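4. The Afternoon Bench

4.1 What was supposed to go away

The proposal that brought the cell to the Erkia workshop promised to remove "low-value manual handling" from the refurbishing of desktop computers. The phrase appears on its first page and is never defined. We asked several people on the floor what they took it to mean, and most of them assumed it meant whatever the person at the next bench did.

Before the cell, a desktop arriving from the Darnell intake went to one bench and stayed there. The bench worker opened it, looked it over, pulled what could be reused, cleaned, refitted, tested and signed the sheet. The workshop handled 3,000 machines a year this way. Workers complained about the dust, the screws and the sheet, in that order, but the job had a beginning and an end and both of them belonged to the same person.

The plan was to hand the cell the reaching and the plugging. A robot would work in the open case, drives and memory and cables would come and go under its gripper, and the bench worker would be promoted to something called case readiness. The new title came with a new lanyard. The pay grade, we were told, was under review, and it was still under review when our fieldwork ended in October.

Case readiness covers what has to be true of a computer before a robot can be asked to do anything with it. The cover has to be off. The case has to lie where the cell expects a case to lie. Cables should be somewhere predictable, a requirement that anyone who has opened a used office computer will read with some sympathy for whoever wrote it. The workers had always coped with cables by moving them out of the way with the back of a hand while thinking about something else. When they were asked to write down how they did this, so that the cell could be set up to allow for it, the resulting document ran to several drafts and satisfied no reader, including its authors.

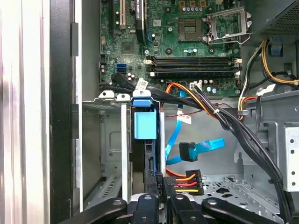 The drafts are worth a moment because they show where the skill had been sitting. An early one says to "clear the cables." A later one says to clear them to the right unless they are short, and then lists the ways of being short. A marginal note asks whether a cable that is long but stiff counts as short. Someone has answered "yes" in pencil and someone else has crossed it out. By the last version the instruction had gone back to "clear the cables," with a line underneath telling new starters to watch another person do it first.

We don't take this as evidence that the work is beyond automation, a claim that has a poor record. Our interest is in what happened to the people while the question was being settled. For most of the fieldwork period a case spent longer being made ready than it had previously spent being finished, and the workers found this funnier than the managers did. A worker who could strip and refit a machine in the old way would now stand beside it, having arranged it nicely, and wait.

4.2 Waiting as a task

Waiting was missing from the job description and from the scheduling software, a package named Brinkmann that the workshop had bought some years earlier for a different purpose. Brinkmann knows two states for a person, assigned and available. A worker standing at the cell with one hand near the stop button and the other holding the next part is neither, and the supervisors, who had to pick one, picked available. The consequence was that people minding the cell were regularly sent other jobs, which they accepted on the screen and ignored at the bench. Brinkmann's monthly report showed productivity climbing.

In interviews the same workers described minding the cell as the most tiring part of the day. The old bench work let the mind wander while the hands went on. Minding asks for the reverse. Several people said they went home with nothing to show for a stiff neck. One said the robot had the good half of the job and she had the half where you hope.

There is an established literature on supervisory work of this kind, much of it from control rooms, and we had expected to lean on it. Control rooms, however, have chairs. The cell had a rubber mat, requested in the second month and delivered in the fifth. Our 59 pages of field notes mention the mat more often than they mention the robot, and we have come to think this proportion is about right.

The other thing that filled the waiting was parts. A component that has been taken out of a computer has to be put somewhere, and in the old arrangement that was wherever the worker's left hand stopped. A robot needs the somewhere to be fixed in advance. So the cell acquired printed holders, made on site, and the holders acquired revisions, and the revisions acquired a shelf. Setting out, checking and swapping the holders became a morning job, then an afternoon job as well. It was the first of the new tasks that anybody asked to do. Two workers who had shown little warmth toward the project turned out a series of holders between them and were seen defending the radius of a corner with real feeling.

The proposal had budgeted for holders as a one-time purchase. 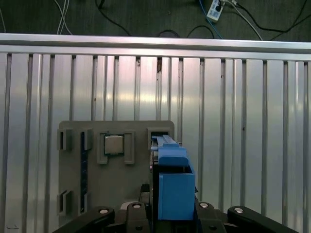
Grondmont Papers on Work and Machines
Section 4 of 7 / Working draft, October
By the Darnell Bench Study Group

4.3 Who owns the last step

Signing the sheet caused more trouble than any cable. Under the old arrangement the signature meant that one person had opened this computer, worked on it and would stand behind it. With the cell in place the steps were divided. One worker readied the case, the cell did its portion, another worker usually took over after the break, and the sheet still had a single line at the bottom.

At first whoever was present signed. Then a batch came back with complaints, and for around a week no one was present. The supervisors responded with a second line, and later with a box for the cell, to be ticked by a human on its behalf. The box was popular. It was ticked on nearly every sheet, including those for machines that had been done entirely by hand on days when the cell was switched off.

We read the box as an honest record of a kind. The workers had been told for months that the cell was a member of the team, and they extended to it the customary privilege of a new member, that of being responsible for things that happened before it arrived. Management took the box away in the autumn. A supervisor explained that it had been producing "misleading data," and in the same meeting presented the productivity figures from Brinkmann.

What replaced it was an informal rule, never posted, that the person whose hands were last in the case signs. The rule is simple to state and depends on knowing when the hands were last in, and at this cell the hands are in and out a good deal. Robot and worker share the job at close range, as Figure 4 shows, and the handovers between them are short enough that neither the sheet nor the software has a word for them. In 20 minutes of watching we could fill a page with small interventions and still be unsure, at the end, whose computer it was.

Figure 4. The gripper reaching into an open desktop case, with the cabling and a drive in place. A person's hand is at lower right.
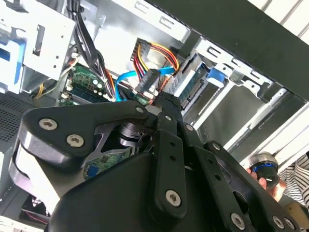
One reader of the draft at Erkia objected that we make too much of the signature. Ownership of a refurbished office computer, the comment ran, was never the great satisfaction of anybody's life, and the workers who now miss it used to sign whole stacks of sheets at the end of the day without looking. The reader added that we should try the old job for a month before getting sentimental over it, and offered to find us a bench.

The objection is fair and we have left the paragraph as it was. Stack signing did go on. We would only point out that a worker who signs a stack without looking has, in most cases, already looked, earlier and with a screwdriver. The stack was a summary. After the cell arrived the same habit meant something else, since parts of the work being vouched for had been done by someone on another shift or by no one. The gesture stayed the same and the workers noticed the difference before we did. Several began to look.

It is this extra looking, unplanned and unpaid, that we would put forward as the main change at the bench. It is done between assigned tasks, at the end of the shift, and occasionally in the parking lot, where two people were overheard going back over whether a particular lever had been left up. Brinkmann has them both down as available.

4.4 The second target

Late in the fieldwork the yearly target was revisited. The cell had been expected to raise it. After some discussion it was set again at 3,000, on the reasoning that the workshop was in a period of transition, and the lanyards were reordered in a different color. Workers we spoke to took the news calmly. A few asked whether the review of the pay grade was part of the same transition, and were told that it was a separate one.

Section 5 takes up the matter of training, which at Erkia consists mainly of standing next to somebody.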